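Section 3. Running the Visitor Demonstration

Emon Two-Arm Household Robot, Host's Guide for Open Days
Prepared for the Drestville workshop, revised October 14, 2023

Welcome back, and thank you for hosting! By now you will have finished the start-up checks in Section 2, and the robot should be standing at its work table with both arms parked. This section takes you through the handling demonstration, which is the part of the day most people come to see, so please read it all the way through once before you open the doors.

The full program takes 13 minutes with questions.

3.1 Before the group comes in

1. Turn the Arain control box to DEMO. The light should be steady green - if it blinks, go back to Section 2 and repeat the arm check.
2. Open the wrist view on the Wakik display and turn the display toward the visitors. They love seeing what the gripper sees, children most of all.
3. Ask your guests to stand behind the floor line, and keep coats and bags behind it too.

3.2 Reaching into a partitioned tray

4. Select program 159 and press START once. A second press cancels the program, and you will have to park the arms again.
5. While the fingers are in among the partitions, keep the talk light and let people watch the display. Close-up work like this looks slow from the floor and much more interesting on the screen. 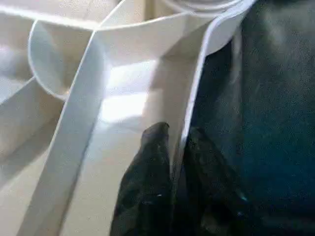
Could the slow speed be turned up a little for school groups, who get restless before the fingers have gone anywhere? A host at the December open day asked us this, and the answer is that you may go up one step on the speed dial, but please leave it alone once an arm is moving.

NOTE: If the fingers touch a partition wall and the program pauses, press RESUME. A pause is a perfectly good moment to take a question.

3.3 Holding an upright object

6. Press NEXT and wait for the tone. The robot closes its fingers on the lower part of the object and keeps it standing straight up and down. You can explain here that the grip setting is chosen ahead of time by the host, and that a setting meant for something heavy can crush something thin, so we always begin low and work our way up one step at a time,
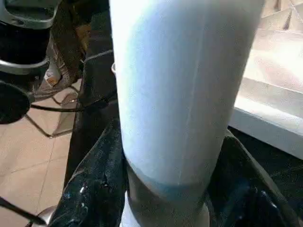

checking the display after each step before going on to the next. Three steps is plenty for a demonstration, and you are welcome to let a visitor call them out for you.

CAUTION: Use empty containers only. Never let a visitor take an object out of the fingers by hand. Press RELEASE and let the robot set it down first.

3.4 Two arms together

7. Press BOTH ARMS. Take one good step back yourself, and check that the space on either side is clear.
8. Let the group look for as long as they like while the robot holds the stool, then press LOWER.

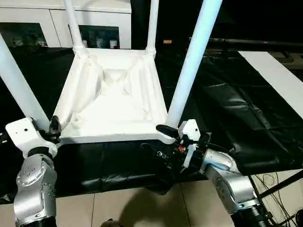 Figure 3-3. Stool held upside down, one gripper on each front corner of the seat.

CAUTION: Do not reach under a raised load, even for a second.

3.5 Working close to folds

9. Choose FINE on the control box. The arm will now move in very short steps.
10. Bring the finger up to the edge of the white folds with the arrow keys. Go gently here, and if the material begins to bunch up, back off one step and try again from a little lower. 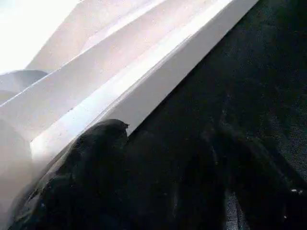 Figure 3-4. Wrist view, finger at the edge of the folds.

11. Press PARK and wait until both arms are still before you invite anyone past the floor line.

NOTE: Guests nearly always want to talk for a while afterward, so leave yourself some time before the next group. Shut-down is covered in Section 4.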